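Project Report: Why the Right Arm Kept Pushing (Suitcase Handling, Two-Arm Cell)
Golshifteh Ghaffari, Rustlow lab group, 07/03/2024 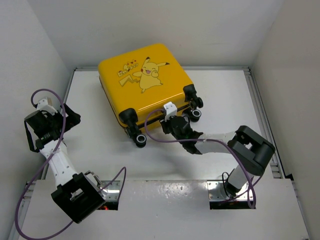 Mahsa Soltani wrote back on the first draft that a gripper which doesn't let go is one problem and an arm which doesn't know it is being held back is a different problem, and that I had put both under "gripper fault" and should pull them apart before anybody graded it. So this version is pulled apart. Sections 3 and 4 are new.

1. What we were trying to do

Task: get the hard-shell suitcase turned and moved on the work surface using both arms, no human hands after start. Case is lying flat. One arm works at the wheeled end, the other stays clear until it's needed on the side. Planner is the Cestitz package from last year's group, our changes on top. Grip commands go through a separate script (Talebi script in the repo, it's badly named, sorry).

Why a suitcase. Big, stiff, slippery, rounded corners, hardly anything to hold. The wheel housings stick out and the fingers can end up near them. Our earlier objects were all soft or small, and a mistake with those just squashes something. A hard shell pushes back.

2. What happened

Run 30 of the May set. Right arm went in low at the wheeled end, between the two wheel assemblies, same as the runs before. Fingers got under the lower edge. Lift step began. The script then sent "release" because it thought the lift was finished, and the planner sent the retreat move right after.

Fingers did not open. The arm tried to retreat anyway.

The case came along with it, skidded, and one corner wheel housing jammed against the side of the gripper. At that point the arm was pulling on something that couldn't move the way it wanted, and the controller just kept adding effort. No stop. I hit the e-stop. Mahsa says 2 seconds after the jam, going by the log, it felt longer.

Damage: one bent finger pad screw, a scuff on the gripper cover. Nobody hurt. Nobody was inside the taped line, I was at the desk.

3. Fault A: fingers stayed closed

Checked in this order:

- Power to gripper. Fine.
- Cable. Loops at the wrist are long and I was sure one had snagged. It had not. Pulled every connector anyway, reseated them, no change.
- Release message. Found it here.

The release command was sent while the previous close command was still marked active. The gripper drops any new command that comes in during an active one. It doesn't queue it and it doesn't send an error, it drops it. With soft objects the close finishes early and the flag clears in time. With a rigid shell the fingers never reach their target width so the flag stays up until timeout, 700 ms. We sent release before that.

So the bug was in there for all the earlier runs too. We got away with it.

Fix: wait for the flag to clear, or for timeout, then send release, then read the finger width back. If width hasn't changed, do not retreat.

4. Fault B: arm kept pulling

This is the one that matters for safety and I nearly left it out of draft one.

The controller has a force limit. It was set. It was set to 82 percent of maximum, which is the value in the example config, and none of us changed it. I had read that line and thought it meant speed. It doesn't. At that setting the arm can lean on a jammed object pretty hard before anything trips, and the jam didn't get there before I pressed the button.

Also the limit was only applied to the left arm. The right arm's config file pointed at an old path from before we renamed the folder, so it loaded defaults and printed a warning. The warning scrolls past at startup with a lot of other stuff. I found it in the logs of every run in the May set. Not a great feeling.

Fix so far:
- both configs loaded from one file
- startup refuses to continue if either arm is on defaults
- limit lowered a lot, final number to be agreed with Mahsa
- retreat is its own step now, slower, with its own lower limit

5. Retest

Did the retest in two parts because of Mahsa's comment.

Part one, fault A only. Forced the release to go out early on purpose, with the case in place. Width check caught it every time and the arm stayed where it was. Good.

Part two, fault B only. Disabled the width check, held the fingers closed, asked for retreat. Arm stopped. Case moved a little before the stop, more than I'd like. The surface is glossy and the shell slides on it, so there isn't much resistance until a wheel catches on something. A force limit can't see a case that is sliding freely. Open problem.

Tried a rubber mat from the Ulleton bench under the case. Less sliding, but then the turn step fails becuase the case won't rotate. Took it out again.

6. Still to do

- Left arm has had no fault testing at all. It was holding clear of the case in the failed run so there is no data.
- Wheel housings are not in the collision model. The planner thinks the case is a box with round corners. Has to be fixed before anyone runs the turn step unattended.
- Move the e-stop. It's on the desk, behind the keyboard, and I had to reach over.
- Write the gripper drop behavior into the repo readme so next year's group doesnt lose a week to it.

Logs for run 30 and both retests are in the shared folder under "jam". Ask me if the link is dead.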